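Knitting my way through the Lekby blanket

Posted 24/09/2025

So I finally cast on the Lekby blanket, the one I've been mooning over since last November, and I'm already 80 rows in and completely hooked. It's a garter stitch blanket made in wide strips, and the pattern calls for 400 grams of the main color plus scraps for the edging. I went with Preleo wool in a sort of oatmeal shade. It's a bit scratchy on the ball but it softens up so nicely once it's had a soak (I washed my swatch twice just to be sure, and then carried it around the house in my pocket for a day).

I bought it at Andreadis, the little yarn shop in Mistetside, where I went in for one set of needles and came out with a very full bag. You know how it goes! They had a whole wall of sock yarn marked down and I am only human.

The other thing I've been doing is sorting the stash, by weight first and then by color. I tried it by color alone a few years back and kept grabbing lace weight when I wanted worsted. Never again.

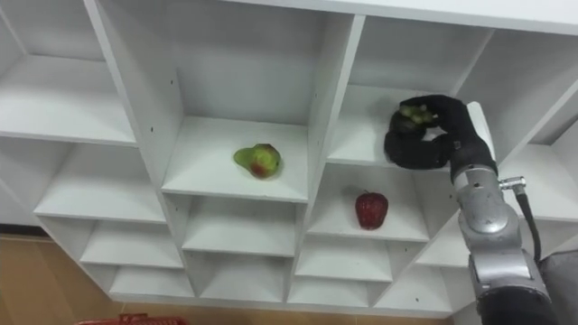
White cubbies, and plenty of them.
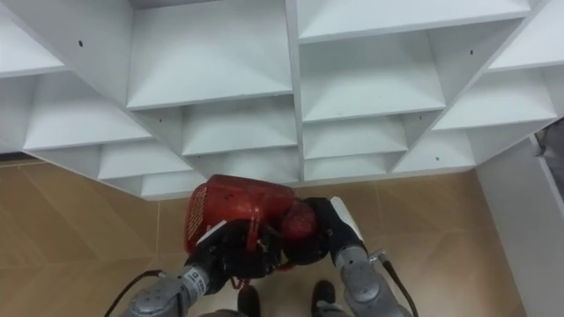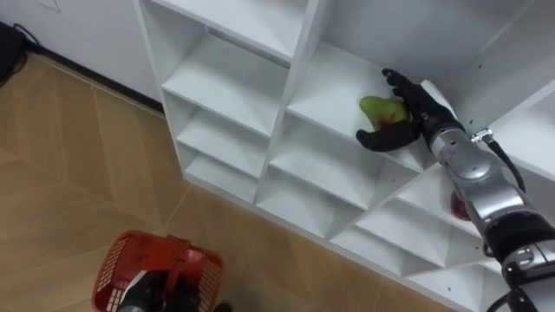

Do you have to block a garter stitch blanket?

I would, at least lightly. Garter pulls in lengthwise, and strips knit weeks apart never come out quite the same length. A soak in cool water, a roll in a towel and a night pinned out flat will even them up before you seam.

Speaking of seaming, I'm dreading it a little. The pattern says mattress stitch, but I might crochet the strips together and let the ridge show on the right side. My last blanket was done that way and it has held up to years of couch duty and plenty of dog.

My needles are 5 mm circulars, even though I'm knitting flat, and my wrists are much happier with the weight sitting in my lap. I did have to rip out most of the second strip after I lost count during a movie. There's a stitch marker every 20 stitches now. Next up is the green strip, once I pick a green.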